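Home | Issues | Authors | Submit | Contact

9 min read

3. Evaluation of the Clurell Handheld Collection Kit
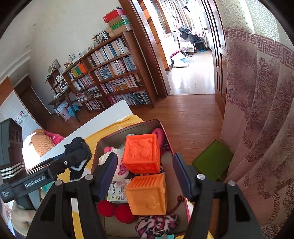 Figure 1. Handheld gripper with fingers open over a tin box of toys and soft items, during household collection.

3.1 Scope of the review

The Clurell kit is offered as a complete service for recording household manipulation without a robot on site. The subscriber receives handheld grippers, a charging dock, and access to a processing pipeline that returns synchronized video and finger-opening data. The present section reports on the use of the kit in private homes and does not assess the training of policies on the resulting data, which is treated in Section 5. The kit was compared with the Nurow package, which had been used in our earlier work and remains under license to the laboratory.

Operators worked in homes in the Villanueva district, where many of the apartments date from 1985 and have narrow hallways. They were asked to leave each room as the residents kept it. Small containers holding mixed contents were given priority, as they bring rigid, soft, and thin objects within a short reach of one another. Figure 1 shows one such container, in which rubber toy cubes lie close to patterned fabric, a small medicine package, and a key ring.

3.2 Procedure

Each operator completed 24 episodes per home. An episode consisted of an approach, a grasp, a transfer to a nearby surface, and a release. Operators received a single training session led by Eusebio Calvo, who also reviewed the first recordings from every home and returned those in which the fingers had left the view during the grasp. No script was given for the order in which objects were to be removed. Where an object could not be taken in four attempts, the operator moved on and the episode was marked incomplete.

3.3 Observations

Operators found the open position of the fingers easy to judge by eye, and few asked for further instruction after the training session. Fabric was the most frequent source of incomplete episodes. A folded item tended to bring its neighbor with it, and the annotation form supplied with the service had no field for a grasp involving two objects. Clurell added such a field in January at our request. Recordings made before the change were annotated again by hand.

Flat packaging presented a separate difficulty. Operators often tilted the wrist sharply to reach a thin edge, and the pose estimate drifted in several of these recordings. The Nurow package showed the same drift but reported it at upload, whereas the Clurell pipeline reported it only after processing, with a delay of up to seven days. For a laboratory that must schedule return visits, this delay is a significant cost.

3.4 Storage and terms of service

Recordings were transferred to the Dotier archive after faces and documents had been masked. The standard agreement permits the provider to retain raw video for its own quality checks. We requested and obtained a shorter retention period, and we advise other institutions to settle this point before the first home visit.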